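Zwischenbericht Pralinenwerkstatt Flumholm
Stand: 7. März 2010

Liebe Leute bei Warent,

jetzt kommt er endlich, der Bericht über das Wintergeschäft, und ich fange gleich mit dem Schönsten an: Die Dezembersaison war die beste, die wir je hatten! Wir haben 387 Geschenkschachteln verschickt, dazu kommt der Ladenverkauf, den ich getrennt abrechne (Tabelle liegt bei). Am besten liefen die Nougatwürfel und, für mich völlig überraschend, die dunklen Trüffel mit Quitte. Die hatte ich eigentlich nur gemacht, weil im Keller noch so viel Gelee stand.

Von eurem Zuschuss sind bis heute 2000 Euro ausgegeben. Der größte Teil ging in das gebrauchte Temperiergerät von Kao, der Rest in Formen und in die Isoliereinlagen für den Versand. Das Gerät läuft gut, nur der Thermostat zeigt zu hoch an, da muss ich immer mit dem eigenen Thermometer nachmessen. Einmal habe ich das vergessen und eine ganze Ladung Vollmilch ist grau geworden. Die haben wir dann als Bruch verkauft, ging auch weg.

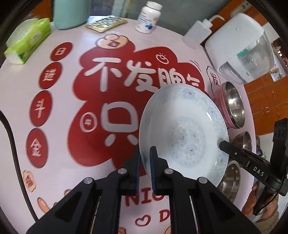
Die Verpackung ist der Punkt, an dem ich noch hänge. Unsere Schachtel ist cremeweiß mit braunem Aufdruck, sehr brav, und im Laden sieht man sie neben den Marmeladen kaum. Ich hätte gern etwas Lauteres, so in Richtung kräftiges Rot auf blassem Rosa mit dicker, runder weißer Schrift und ein paar kleinen Zeichnungen drumherum, ruhig auch ein Wölkchen. Die Druckerei in Gindusley hat mir 3 Entwürfe geschickt, zwei davon sind leider wieder braun. Den dritten lasse ich gerade überarbeiten und schicke ihn euch, sobald die Farben stimmen.

Beim Versand gab es Ärger mit dem Frost (ja, Frost, mit Hitze hatte ich gerechnet!). Zwei Pakete standen über Nacht in einem eiskalten Lager und kamen mit gerissenen Hüllen an. Ich habe beide ersetzt und klebe seitdem die Einlagen auch im Winter rundum ein. Kostet mich mehr Zeit beim Packen, aber Reklamationen kamen danach keine mehr.

Was noch offen ist: die Haltbarkeitsprüfung für die Sahnefüllungen. Das Labor hat die Proben, das Ergebnis fehlt. Bis dahin verkaufe ich die Sahnetrüffel nur im Laden und nur frisch.
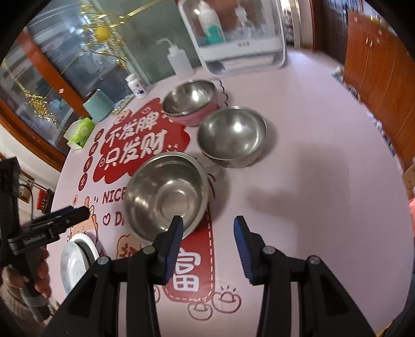 Für die Osterware bleibe ich deshalb bei Nougat, Marzipan und Frucht, das ist alles erprobt und verträgt den Postweg. Die Eierformen sind da, die Kuvertüre ist bestellt. Den Rest vom Zuschuss würde ich gern in die neuen Schachteln stecken und nicht wie geplant in das zweite Regal. Geht das so, oder braucht ihr dafür einen geänderten Antrag? Gebt mir bitte kurz Bescheid, die Druckerei will die Stückzahl wissen.

Viele Grüße aus der Werkstatt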